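Print this thread | E-mail this thread

Spare keys: hooks, bowl, or give up?

konel_dave
Moving all our spares out of the junk drawer and onto the wall by the back door, hung up so they can be seen.

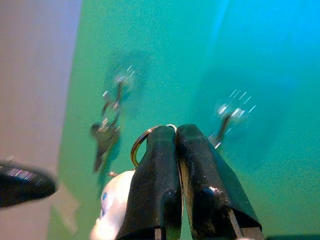 My rule is one split ring per lock and a tag on every ring. My wife's rule is that I should have done this two houses ago. Anyone have a system that lasts past November?

Ásdís Toft
A bowl. It has worked since before hooks were invented.

konel_dave
A bowl is a junk drawer with better PR.

marge173
Hooks are fine, but don't write the address on the tag. My brother did. He might as well have mailed the burglar a map.

pinfold
Disagree with marge. If you lose keys with a blank tag, no one can ever bring them back. Put a phone number on it.

marge173
Sure, and then a stranger has my keys and my number.

Ásdís Toft
Bowl people don't have this problem.

pinfold
Bowl people have around 1000 keys and no idea what any of them open.

Ásdís Toft
Five keys. One is for a bike I sold. I'm keeping it.

konel_dave
Going with color names on the tags. Shed is "Bach" because the dog picked it. Also, how do you open a split ring without losing a thumbnail?

marge173
Staple remover. Slide the tooth in and twist.

Print this thread | E-mail this thread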